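3.2 Surface colour and the reporting of hunger

Participants at the Zullwood and Prirneck sites (n = 910) rated their appetite before and after sitting at a table for 50 minutes. No food was served, a fact several of them raised in the comments box with some vigour. Colour was the only property of the table we set out to vary. Earlier work by our group at Brosten had used patterned cloths, and the patterns attracted so many opinions that appetite hardly got a mention.
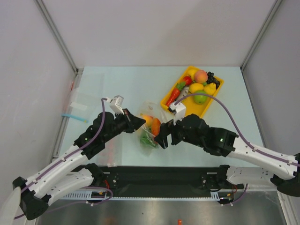
Figure 4. Pale blue tabletop with plain white walls on three sides.

Blue is widely held to put people off their dinner. Our 460 respondents in the blue condition had evidently not been told. Their ratings climbed at much the same pace as those of the white group, and the grey group, who we had privately expected to despair, finished marginally the hungriest. We return to this in Section 5, without much enthusiasm.

A second task used the Cuevas Picture Set, in which foods are sorted by whether the respondent would eat them "now", "later" or "if pressed". Artificial items were allowed, as in earlier versions of the set. Carrots did well everywhere. Fish divided the sites: Prirneck, which has a harbour, favoured "if pressed". Toy versions of both can share a tray, as they do with a red carrot and a grey fish on yellow plastic:
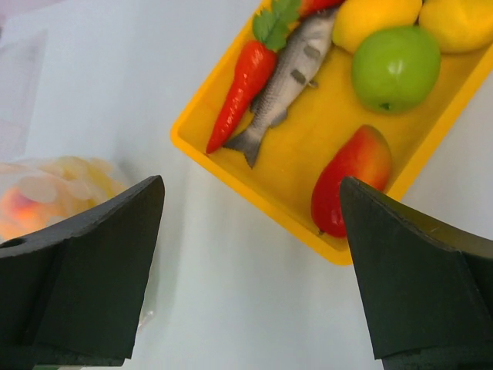 3.3 Exclusions

We removed respondents who had eaten lunch during the session, and one who rated the table.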